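¿Por qué la sal desaparece en el agua (y por qué no desaparece de verdad)?

Ciencia para meriendas largas
Texto: Araba Aidoo

Echas una cucharada de sal en un vaso de agua, remueves y la sal se va. Sin despedirse. Si le preguntas a un adulto dónde está, te dirá «se ha disuelto» con cara de haberlo explicado todo. Vamos a ver qué significa esa palabra, que los adultos usan mucho y explican poco.

Un cristal de sal es una construcción muy ordenada. Está hecho de partículas diminutas de dos clases, sodio y cloro, colocadas por turnos como las casillas de un tablero de ajedrez, solo que también hacia arriba y hacia abajo. Unas tienen carga positiva y las otras negativa, así que se atraen y se quedan muy juntitas. Mientras nadie las moleste, pueden pasarse así millones de años. Bajo tierra hay minas de sal que son la prueba.

Y entonces llega el agua, que es una entrometida.

Cada molécula de agua tiene un lado un poco positivo y otro un poco negativo. Con esos dos lados va tirando de las partículas de la esquina del cristal, las arranca, las rodea y se las lleva de paseo. Luego va a por las siguientes. Al final no queda cristal, solo partículas sueltas repartidas por todo el vaso, tan pequeñas que no hay ojo que las vea. La lengua, en cambio, las nota enseguida.

¿Cabe toda la sal que yo quiera?

No. El agua también se cansa, por decirlo de alguna manera. En un litro de agua del grifo se disuelven más de 300 gramos de sal, una barbaridad, pero llega un momento en que todas las moléculas de agua tienen ya trabajo y la sal que sigas echando se queda en el fondo, tan tranquila. A esa agua se la llama saturada. También se llama así a tu hermano mayor en época de exámenes, aunque él no deja sal en el fondo.

Con el azúcar pasa algo parecido, pero cabe muchísimo más, sobre todo si el agua está caliente. Por eso el chocolate de tu abuela puede ser tan dulce y seguir pareciendo un líquido. La arena, en cambio, no se disuelve nada. El agua tira de ella y la arena ni se entera, cosa que agradecemos todos los que vamos a la playa.

Un experimento para gente paciente

Necesitas agua caliente (que la caliente y la sirva una persona mayor, ya que está ahí mirando), sal, un recipiente transparente y una cuchara.

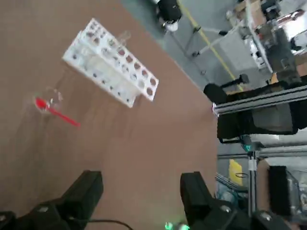
Yayra Eshun escribió para quejarse de que siguió los pasos en casa, esperó toda una tarde y allí no pasó nada; que a las siete seguía teniendo agua con sal y que, si lo llega a saber, se hace una tortilla. Tiene parte de razón: se nos olvidó poner cuánto se espera. Se esperan días. A veces, una semana larga. Añadió después que lo dejó olvidado en la ventana y que al volver había una costra blanca por el borde, y que eso sí que le gustó.

Así que, con las disculpas puestas, va entero:

Echa sal en el agua caliente, poco a poco, y remueve. Sigue hasta que quede algo en el fondo que no quiera irse. Pasa el agua a un plato hondo, dejando atrás la sal del fondo. Pon el plato donde le dé el sol y no lo toques. Tampoco lo muevas «solo un poquito para ver». El agua se irá evaporando, pero la sal no sabe volar y se queda. Las partículas se van juntando otra vez, por turnos, sodio, cloro, sodio, cloro, hasta formar cristales. Si tienes una lupa, busca los que parecen cubitos.

Cuanto más despacio se vaya el agua, más grandes suelen salir. Si lo pones encima del radiador, tendrás muchos y enanos.

Y no te bebas el agua saturada. Sabe a mar enfadado y da una sed horrible.

Palabras para presumir en la cena

Soluto: lo que se disuelve (la sal).
Disolvente: lo que disuelve (el agua).
Disolución: los dos juntos.
Evaporarse: pasar de líquido a gas e irse por el aire sin recoger la mesa.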